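Visit Report: Gredimden Packing and Kitting Works, Grurstead

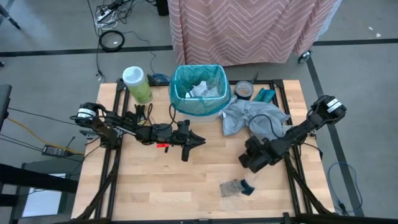 Sorting table with lined bin at the back and wipes canister to its left, kitting hall, Gredimden.

25 Jun 2018

The Gredimden works occupies a single-story building on the east side of Grurstead, between the rail spur and the Biwott cold store. It packs small-parts kits for furniture makers and appliance repair shops. The visit lasted a little under three hours and covered goods-in, the kitting hall, the waste store and the dispatch bay. Our interest was in how tables are laid out and how packing waste leaves them, as our own site is due to refit its benches in September.

Goods-in

Parts arrive in cartons on standard pallets and are booked in by weight. Cartons are opened at a separate counter and the outer cardboard stays there. Only inner packs go forward to the hall. The site runs 292 live part numbers, of which the host estimated that a third move every week. Slow items are held on the upper racking and brought down on request, with a lead time of 30 minutes.

Labels are printed at goods-in and not at the table. We asked whether this caused mismatches and were shown the error log for the previous quarter, which held 11 entries. Most concerned a left-hand and right-hand version of the same bracket.

Kitting hall

The hall has a gray floor marked with dark tape. The tables are of light butcher-block wood, made up from narrow staves in two close shades of tan. We had expected steel or laminate. According to the host, wood was chosen for noise and because small fasteners bounce less on it. The surface is oiled twice a year and sanded when a table is rotated out. The older tables we looked at had worn near the front edge but were still flat when checked with a straightedge.

The layout rule is simple: work at the front, waste and wipes at the back. At the table we spent the most time on, the near half was mostly clear, with a small clear pouch and a dark angular piece lying together farther in. A square-topped bin stood at the back center. The canister of wipes had the back corner to the left of it.

Two points on the bin are worth recording. First, it stands on the table and not under it. The host's argument is that a floor bin gets kicked and that scraps of film miss it. We were not fully convinced, as the bin takes up space that could hold a parts rack, but the reach is short. Second, the liner is a translucent teal bag, folded over the rim and left hanging down the outside. With the bag lying over the rim, the rounded corners do not snag it. Contents when we looked were crumpled scraps, white and translucent. Film and paper are not separated at the table; this is done later, in the waste store.

The wipes are used on the table surface at the change of each job. There is no written interval beyond that. A visitor from Gurar asked whether residue from the wipes affects the oil finish. The answer was that it does over time, and that the oiling schedule was shortened on that account.

Cable and clip items were the least tidy part of the hall. They tangle, they do not stack, and at several tables they were simply grouped toward the back left. The works has tried hooks and shallow trays - neither was kept. We have the same problem and have no better answer.

Waste store

Bags are collected at the end of each shift, tied, and weighed. Film goes to a baler, paper to a compactor. The baler produces a bale of 300 kg, collected by contract. Bags with mixed contents are opened on a grille and picked by hand. This was the slowest operation we saw on the site and is the direct cost of using one bin per table. The host accepts the cost, on the grounds that two bins would leave too little room for work.

Dispatch

Finished kits are boxed, check-weighed and stacked by route. We saw one box rejected at the scale and returned with a yellow tag. The bay itself is narrow, and trucks for Biwott have to clear before the next can back in.

Notes for our refit

Table-top bin: trial on two benches, measure lost working area.
Liner: fold well over the rim, colored bag preferred so that a missing liner is noticed.
Wood top: request price and oiling instructions from the Gredimden supplier.
Wipes: fixed place in a back corner, same side on all benches.
Cables and clips: open item.

The works takes visitors by arrangement. Safety shoes are required and are not provided at the gate. Parking is on the Grurstead road side only.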